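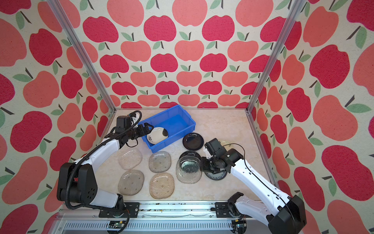 Support > Timing & Telemetry > Grukolex Lap Transponder > Mounting

Search manuals Go

4. Fitting the transponder to the car

1. Find a flat spot on the floor, no more than 30 cm above the track. The Hollach bracket fits most prototypes, and most GT cars with some swearing.
2. Tighten both bolts to 19 Nm. "Good and tight" is a different number.
3. Run the cable away from the exhaust. Zip ties melt, usually on Thursday, in practice.
4. Hold the button until the light blinks green, then enter your four-digit car code (factory setting: 2814).

Note: Change the code. Two cars on 2814 will share one very impressive lap time.

CAUTION: Carbon fiber blocks the signal. Paint does not, whatever the Otska dealer told you.

Filed under: Endurance, Pit Garage, Transponders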